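2023-12-03
Soft furnishings bench, notebook 2

Second go at the grey shag. It has now eaten 600 g of washed sand, one dressmaking pin and most of my goodwill.

The plan was simple when I wrote it down in June. Weigh rug, feed it sand, run the Kesa over it, weigh rug again. The Kesa brush head lasted four passes before the pile wrapped itself round the roller like a scarf. Cut it free with the blunt scissors (the sharp ones have gone to wherever sharp scissors go). Switched to the Cele with suction only, no brush. Slower, duller, no scarf.

Weights, rug only:
Before sand: 3,808 g
After sand, after Cele, one side: not trusting this one, a corner was resting on the bench
Sand back in the canister: less than I put in, see above re: appetite

Wiremu Mahuika reckons we should beat it over the back fence like his nan did and write that up as the control. I have put him down as a maybe.

Notes on the rug itself:

1. Pile. Shades of grey all the way from charcoal to nearly silver, so sand is very hard to spot by eye. Great in a lounge room, useless for us. Next time use dyed sand.

2. Edge. The binding is much smoother than the pile and a touch lighter in colour. It bows in a little partway along where it meets the floorboards. I'd like to blame the Kesa but I never wrote down what the edge was like before, so the Kesa walks free. 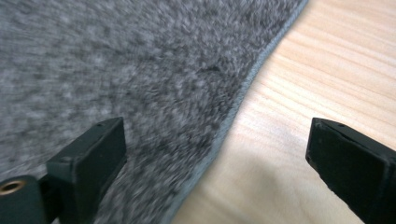 3. Floor. Pale timber, fine grain, shows everything the rug hides. Sweep before lifting the rug, then sweep again after. Do not wear the good socks.

4. Underlay. Ornance sample still in its wrapper. Jometach want it tested with this rug, so no cutting it up for kneeling pads, however tempting.

To do: reweigh with all corners off the bench. Find scissors. Find pin, preferably not by foot.

Recent entries
Jute runner, fraying at both ends
Cele canister seal, again
Door mat drop test, 1,266 g
Why we no longer test confetti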